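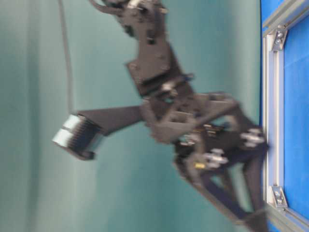 Loose leads: notes for the evening talk

12/12/19
By Bontu Mekonnen

Print this page | E-mail this page

START. Say hello, say thanks to Asis for the room. Phones off. Mine too. Water?

Opening bit: who has a drawer at home with leads in it. Hands up. Wait for it. Who knows what they all plug into. Hands go down. Move on quick, don't milk it, did that in June and it dragged.

What the talk is: keeping leads tidy on and round a bench. USB mostly, bit of mains at the end if time (won't be time). Not a safety talk. Anyone wants the safety talk, Raimo Salminen does it after the break.

WHY BOTHER
- leads get caught. Sleeve, chair, anything that swings
- leads get pulled at the plug end and that's where they die, not in the middle
- dust
- can't find the one you want, buy another, now you've got two you can't find

Story: the printer at Sternier. Kept dropping out, new driver, new printer, another new driver. Lead was folded back on itself behind the desk with a tie hauled down on the fold. Cut the tie, fine since. Keep this SHORT.

TIES, the nylon sort
Cheap, everyone has them, everyone overtightens them. Say it twice. Tie should hold the lead and still let it slide a bit if you push. If the jacket is dented it's too tight. Pass round the dented one from the tin.

Tail: snip flush. Proper flush cutters, not scissors, scissors leave a spike and the spike gets your wrist. Or don't snip at all while you're still working out where things go. Leave tails long til the end, looks a mess, saves you a bag of ties.

White or black? The natural ones I use indoors only. Black for anything near a window. Ask if anybody's had them go brittle, someone always has.

Where to put the first one: behind the plug, back from the collar, on the plain cable. Never on the collar itself. The collar is there to bend a little and you've just stopped it bending.

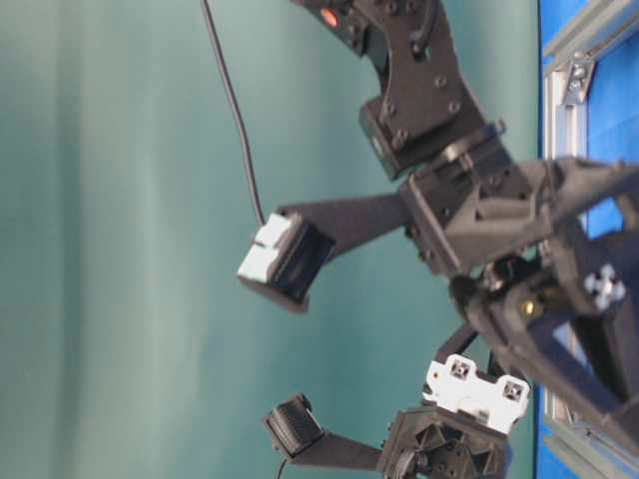 SLACK. This is the one people get wrong so slow down here.

Anything that bends needs a lead that's long enough at full stretch, plus some. Lamp arm, monitor arm, hinged lid, drawer. Move it all the way one way, all the way the other, THEN tie. Do the demo with the desk lamp. Tie the lead short on purpose, pull lamp up, watch the plug come out. (Check lamp works beforehand!! Kamil has the spare bulb.)

A lazy S is what you want. Soft curve, no corners. Tie either side of the joint and leave the bit across the joint alone.

Thin leads worse than fat ones. Fat ones push back and tell you. Thin ones just take it and then pack up a month later.

Somebody will ask about spiral wrap. It's fine. Fiddly to get off. Next.

RAILS
Slotted aluminium is lovely for this. Run the lead down the slot, clip over the top, done, nothing sticking out. If no clips, tie round the whole rail, but mind the corner brackets, the edges of those will rub. Leave a hand's width either side of the bracket.

Cut lengths: I do all my bench uprights at 600 mm so the clips are the same all the way round. Not a rule, just me.

Don't run leads across the front. Obvious, everyone does it anyway, I did it last week.

Background cloth. Plain bright cloth under the work, blue's good, black leads show up against it and so do the bits you snip off. Mine's from Qian, washes ok, goes fluffy. Pegs not tape. Tape leaves muck.

FINDING THE RIGHT END
Flags. Bit of paper tape folded over, write on it what it's for, NOT what it is. "Scanner" not "USB". I can see it's USB. Flag BOTH ends, and flag them before you bundle. Every time I think I'll remember and every time I'm back on the floor with a torch.

Pencil fades. Biro smudges. Fine marker.

Standing a plug up on its own to put the tie on, that's the awkward part one-handed. Peg, small vice with soft jaws, whatever. Grip the cable and keep off the metal bit. Then both hands are free: loop round loose, look at it, feed the tail, close it down slowly. Loop first, look, then pull.
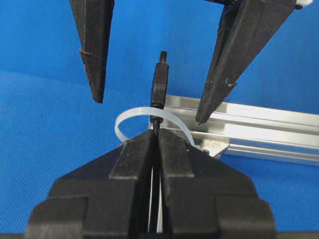

Kauko Lindqvist disagrees with me on this and asked me to say so, fair enough. His line is that nylon ties have no business anywhere near a USB lead, hook-and-loop strap every time, "because you will undo it, you always undo it". He's got a point for anything that travels. For stuff that stays put I still say nylon, done loose. Let the room argue for a few minutes, then drag them back.

COST, if asked. Bag of ties, next to nothing. Strap on a roll dearer but you reuse it. Cutters are where to spend the money, get decent ones, hide them from family.

Mains bit: SKIP if past 80 minutes. If not skipped: keep it seperate from the thin stuff, never coil it tight under load, see Raimo.

FINISH. Leftover ties on the side table, help yourselves. Want the tin back. Cauã has the sign-up sheet for the spring one, pens by the door.

Chairs!!

Related items
Which cutters? Notes from the tool table
Bench lighting, part 2
Ovov clip rail: fitting it to an old desk
Drawer clear-out evening, what went and what stayed
Raimo Salminen: mains leads and extension blocks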